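Hi there! I'm Darren, I look after the shared break room at Movora's Bainbridge office, and I'm looking for people to help me work out how we should run our snack corner. If you eat at your desk, graze all afternoon or have strong feelings about where an empty can should go, I'd love to hear from you.

A bit of background. The building has 43 desks and one small drawer cabinet that everybody treats as the place to put things down. Drinks, snack bars, somebody's keys, the lot. I've tried labels. I've tried a sign (Tia Dawber drew it and it was a very nice sign). What I haven't tried is asking people properly what they'd like, so that's the plan for June.

**What you'd be doing**

I need 12 people. You'd come to two sessions, both starting at 3:30 in the afternoon, when the corner gets busiest. In the first one we chat about what you drink and eat at work, what you leave behind and what annoys you about the current setup. In between, you keep a short snack diary – a line or two a day is plenty. In the second session we try out a few layouts for the cabinet top and the drawers, and you tell me which ones you'd use.

Each session runs 70 minutes. I'll do my best to finish early, but Reece Marsden will be taking notes and he asks a lot of follow-up questions.

**Who can take part**

- Anyone who works in the building at least two days a week, on any floor
- Tidy people and messy people, please, I need both!
- No need to be a soda drinker, tea people are very welcome
- Let me know about any food allergies when you write

**What you get**

A $40 grocery card after the second session, plus drinks and snacks on both days. You can drop out whenever you like, just send me a quick note. I'll keep the diaries to myself and Reece, and your name won't go on anything we share.

**How to sign up**

Send me a message with your floor, your usual days and your favorite thing to snack on. I'll pick a mix of people and write back to everyone either way. 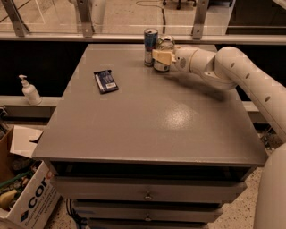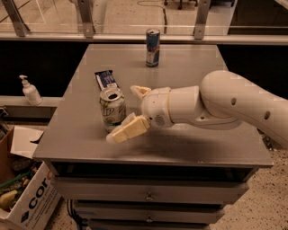
*Drinks cans and a snack on the gray cabinet top.*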